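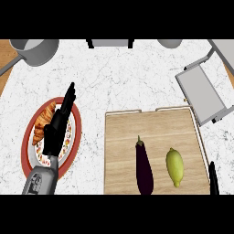
Dalal Dabbas

Urnusby Hall kitchen: hygiene and safety check
Checked 9/28/22, before the lunch club

Hand basin
Soap and paper towels in place. Hot tap slow to run warm. Comment: reported to Nedo, still waiting for a part.

Fridge
Door seal clean. Raw meat on the bottom shelf, covered. Comment: one tub of soup had no date on it and was thrown out. Please label everything, including things you mean to use the same day.

Freezer
Ice building up on the left side. Comment: needs defrosting before November.

Worktops
Wiped down and free of cracks. Comment: bread and pastries go on a plate, fruit and vegetables on a board. Wash aubergines and lemons before cutting, even if the peel is not being eaten.

Chopping boards
Two are badly scored and should go. Comment: replacements cost 19 each from Liem. I have asked for four.

Electrical
Kettle lead sound. The 3000 watt fan heater was plugged into an extension lead again. Comment: wall socket only. I have taken the lead away and put it in the office.

Fire blanket and extinguisher
Both on their hooks, and the extinguisher needle is in the green. Comment: the blanket was behind the aprons. Aprons now hang by the door.

Floor
Dry. One loose tile by the back step. Comment: taped for now, not a proper repair.

Exits
Back door opens fully. Comment: keep the crates from Zasesbridge at least 50 cm clear of it.

First aid box
Blue plasters low, burn gel out of date. Comment: order a box of 100 plasters and two sachets of gel.

Result: pass, with the tile, the hot tap and the boards to be put right. Next check in November. Leave any notes in the red folder above the sink.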